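Karstead Water Users Association
Minutes of the Regular Meeting of the Board

Date: Jan 6, 2023
Present: Lorraine Cartwright (chair), Marius Neagu, Coralie Rewi, Balakrishnan Pillai
By phone: Rochelle Cosgrove (from item 3)
Minutes taken by: Coralie Rewi

1. Opening and previous minutes

The chair opened the meeting at 6:35 p.m. The previous minutes were accepted with one correction: under item 4, "Wihongi Road booster" should read "Wihongi Road reservoir." Moved Neagu, seconded Pillai. Carried.

2. Matters arising

The leaking air valve on the upper main was isolated in December. The replacement valve has been delivered but not fitted. Neagu will fit it during the next planned shutdown so that the line is drained only once.

The letter to the county about the culvert crossing has not been answered. Rewi to send it again, with the drawing attached this time.

3. Meter replacement

Pillai reported on the meter program. The association has 231 active connections. Meters on the east branch have all been changed. The west branch remains, together with the properties served off the old Suma line, where several boxes are set below grade and fill with silt.

Pillai noted that old meters read low at small flows, and that part of the recorded loss is therefore consumption that was not billed. The split between meter error and true leakage cannot be stated until the west branch is finished. He asked that the loss figure in the annual report be labeled provisional. Agreed.

Cosgrove joined the call during this item and asked how final readings are being recorded. Each old meter is read at removal, the reading is written on the work card, and the new meter's serial number and start reading go on the same card. Cards are entered in the billing system weekly.
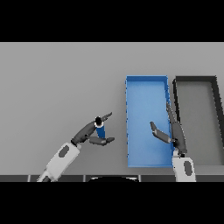 Cosgrove asked: What happens to an account when the old meter can't be read at removal?

Pillai replied: The account is billed on the average of the previous four quarters and marked as estimated. The customer gets a notice with the bill and has 30 days to dispute it.

Cartwright asked that the wording of the notice be brought to the next meeting. Pillai to draft.

4. Reservoir inspection

The report from Miltura on the Wihongi Road reservoir was received and circulated before the meeting. Main points:

Roof hatch seal is perished and needs replacement.
Overflow screen is intact but the mesh is coarser than the current specification.
Sediment on the floor is within the normal range for the time since last cleaning.
Hairline cracking on the north wall, no seepage observed. Recheck at next inspection.

Neagu proposed that the seal and the screen be done together. Both jobs need the same access equipment – the hire charge is larger than the cost of the parts. The reservoir can stay in service for the screen, but the hatch work will need the level brought down first. Cleaning to be scheduled for May, ahead of the summer demand.

Cosgrove asked whether the tank could be bypassed for a full day. Neagu said the bypass will hold pressure for the lower zone but not for the houses above the pump station. Some 24 properties would be affected. They are to be notified in writing and again by phone the day before.

Motion: to approve replacement of the hatch seal and overflow screen as one job. Moved Neagu, seconded Rewi. Carried.

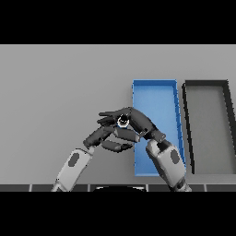

Neagu also raised the level sensor, which has been dropping its signal overnight. The recorded level goes flat for an hour or more and then jumps to the correct value. Pump control is unaffected, as the float switch is wired separately, but the log cannot be used for night flow analysis. He suspects the cable joint in the lower pit and will remake it before any new sensor is priced.

5. Water quality

Monthly samples were clear at all points. Chlorine residual at the end of the Suma line was at the low end of the target band. Flushing there will go from monthly to every 2 weeks until the readings recover. Rewi to keep the flushing volumes so they can be subtracted from the loss calculation.

6. Rates

Discussion only. Cartwright tabled three options for the fixed charge. Cosgrove preferred leaving the fixed charge alone and changing the second usage step – Pillai did not think the meter data would support that yet. Held over.

7. Other business

Gate at the pump station is again being left unlocked. Combination to be changed and reissued to keyholders by Neagu.

Meeting closed at 8:10 p.m.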